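木构井的复原：榫口与填土

上一篇写到井坑的开口层位，这次接着说井壁木构。井坑近方形，木构由两侧劈开的栎木板叠成，四角以扣榫相接，没有发现铁钉。保存下来的有5层，最下一层压在青灰色淤泥里，板面上的锛痕还很清楚。

复原用的木料是去年11月从Samton木场买的，同为栎木，湿材直接劈制，没有锯。劈板时纹理扭转的料一律剔除，剩下的按径向排好编号。Mỹ Châu负责测绘原件，她量到的榫口深度比早年简报里给的数值浅，我们以她的为准。

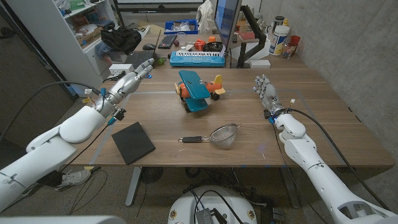

榫口的角度是第二个问题。原件的榫肩略向内倾，受土压后越挤越紧；若做成直角，回填时上层容易错位。滤洗井底淤泥时另有一处分歧：Đức Doãn主张只用平底筛，我倾向于最后一道改用锥形网，就是照片里黑柄滤勺那种形状，细小的种子和木屑会集中到底部，取样方便，缺点是每次处理的量小。最后两种都用了，记录表上分栏填写。

填土共取样51份，每份编号对应层位和象限。靠近木板外侧的填土夹有碎石，内侧则是较纯的淤泥，夹少量陶片。陶片里能看出器形的不多，口沿多为外折，年代判断暂时不动，等木板的树轮测定结果。 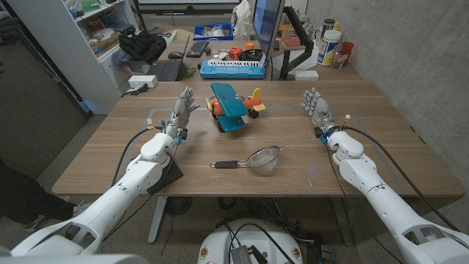 碎石层的作用，Virgilio Rivera认为是滤水，我认为主要是为了固定木框。两种说法都能解释碎石只出现在外侧，但滤水说解释不了最下层为什么没有碎石。复原井回填时我们按后一种做法处理，碎石从第二层木板的高度开始填，每填一层用木杵夯实，再架上一层板。

木框总重约300公斤，分层吊装。第一层放下去后用水平尺校了两次，西南角偏高，垫了薄木片。架到第四层时有一块板沿纹理开裂，裂缝没有到榫口，予以保留，位置已标在图上。

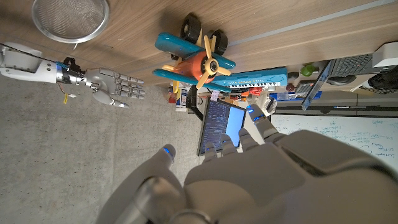
Triệu实验考古组 · 木构与水井

下一步是观察水位。每20天量一次，同时记录木板接缝处的渗水情况。Lộc Kim做了一份表格模板，气温和降雨也填在同一页，免得以后再去对。测绘图的电子版还缺北壁，补齐后与榫口的尺寸表一并放上来。

2018年3月27日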